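Flosum Street Hall Social Club
Minutes of the March meeting, 7 pm, back room

Taken by me, Jacqueline Barbier, again, as Kohei has hurt his wrist and says he can't type. (He can still deal cards, I noticed.)

Present: Évan Carré (chair), Jahangir Majumder, Kohei Morikawa, me. Heriberto Trujillo came in at item 2 with the biscuits, so we forgave him.

1. Last month's minutes

Read out and passed, with one fix. I had written that Évan "refused" to move the piano. He would like it to say "declined". Done.

2. The long bench top

We went back and forth on this for ages. The top is due to go along the wall under the coat hooks, and Jahangir wants it left glossy, the way it is now. I'm with him, I love that deep red-brown colour! Kohei thinks a shine like that will show every scuff from every boot between now and Christmas. Évan asked if we could live with a rug on the floor in front of it and see how we go. Agreed, gloss stays. Jahangir to price brackets at Hervieu before he buys anything.
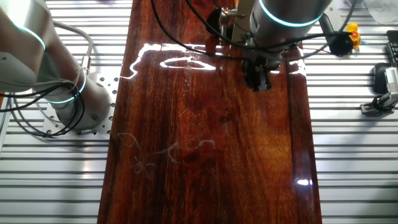 3. Trivia night

Went really well, lovely crowd, and the till came to $213 once we took out the float. The music round was too hard and I'll own up to that one, I wrote it. Heriberto would like fewer questions on cycling and more on food. Évan would like the answers checked beforehand, after the business with the capital of Australia. I'll do the next quiz with Heriberto, and we'll try two shorter halves with a proper supper break in the middle.

4. Colour for the back wall

Kohei brought paint cards from Akar and we passed them round until we were all sick of green. I'd like something pale and a bit warm to sit beside the dark wood, with those amber streaks in the grain. Évan wants white. Heriberto said he'd paint it any colour as long as we stop talking about it. We voted for the pale one, which is called Skuvetti (no, I don't know either), with Évan against.

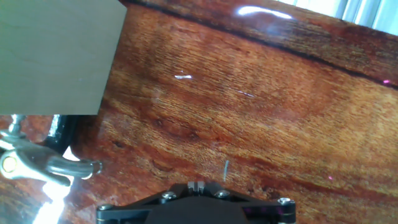
5. The neighbours and the bins

The people next door have asked us, very nicely, not to tip bottles into the recycling after 10 at night. Fair enough. Bottles to stay in the kitchen overnight, and whoever opens up in the morning takes them out. Jahangir will drop round with a note and some of his mum's pickle.

6. Before the bench goes up

Short one. There are a few curly bits of lint on the varnish, so it wants a going over with a soft cloth, and please not the kitchen scourer. I have a good cloth at home and will bring it. Kohei offered to supervise from a chair.
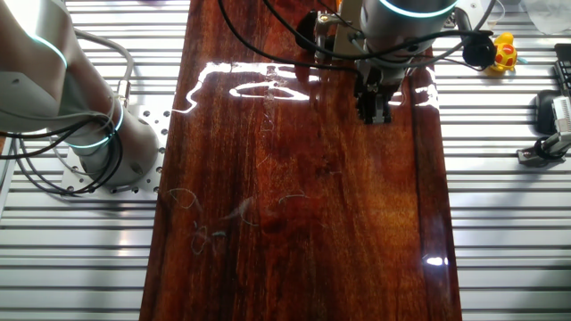

7. Anything else

The tea urn is leaking at the tap again. Heriberto to look at the washer.
Évan still has the spare key and will bring it next time.
Almost everyone has paid their subs. Kohei, it's you.

We wrapped up at 8.40. Next meeting same time in April, and it's my turn for biscuits.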